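We moved out of the Zatthorpe apartment in August, after seven years, and I've been putting off writing this because I knew I'd go on and on (sorry!). My aunt always said you should eat one last meal in a place before you leave it, so we had soup on the back steps and I cried into mine a little.

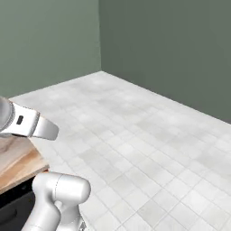

Sage green walls and a pale tile floor, my favorite pairing.

The new house in Gakberg has 18 windows and I love every one of them, but oh, I do miss hearing the bakery trucks at 5 a.m.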